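Latuheru drawer fault

The Latuheru drawer fault was a control error in Ovel, a software package used to operate two-armed household robots. It caused a robot to go on pulling a drawer after the drawer had reached the end of its travel. The fault was found in simulation by Sugeng Kwok, a test engineer at Iditz, and is named after the bedroom test set in which it first appeared.

Background

Ovel was written to handle bedroom chores such as opening drawers, moving small items and clearing clothes from a bed. Before a release was put on a physical robot, it had to complete 1,000 simulated runs in the Latuheru set. The rooms in the set differed in wall color, lighting and furniture, but each had a nightstand and a bed standing close together.

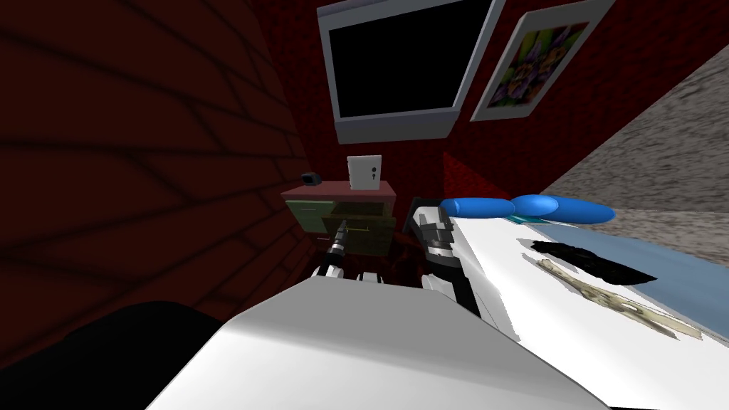
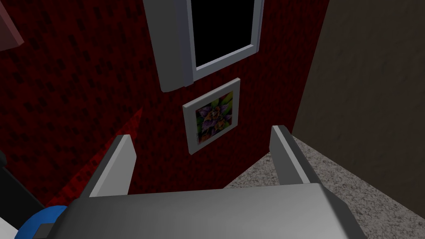 Fault

Ovel judged whether a drawer was open by comparing the position of the gripper with a stored value for drawer depth. When the stored value was larger than the true depth, the target could not be reached. The controller read the shortfall as friction and raised the pulling force step by step. In 113 of the 1,000 runs the nightstand tipped forward or was dragged across the floor. In a smaller group of runs the gripper slipped off the handle under load, and the arm swung back toward the bed.

The force limit should have stopped the pull. It was reset each time the controller began a new attempt, and a stalled pull counted as a new attempt. The log of run 869 showed the limit being reset repeatedly with no pause between attempts.

Delay in reporting

The runs were first marked as passed. The scoring program checked only that the drawer was open at the end, and a tipped nightstand usually met that condition. Raquel Meireles, who maintained the scoring program, added a check on furniture position in September after Kwok sent her the log of run 351. The earlier results were then scored again.

Correction

Iditz withdrew the release and changed the controller so that the force limit held for the whole task. A pull now ends when the gripper stops moving, whatever depth is stored. The same reset was later found in Nadia, an older package that shared part of its code with Ovel, and was removed there as well. Cabinet doors used a separate routine and were not affected.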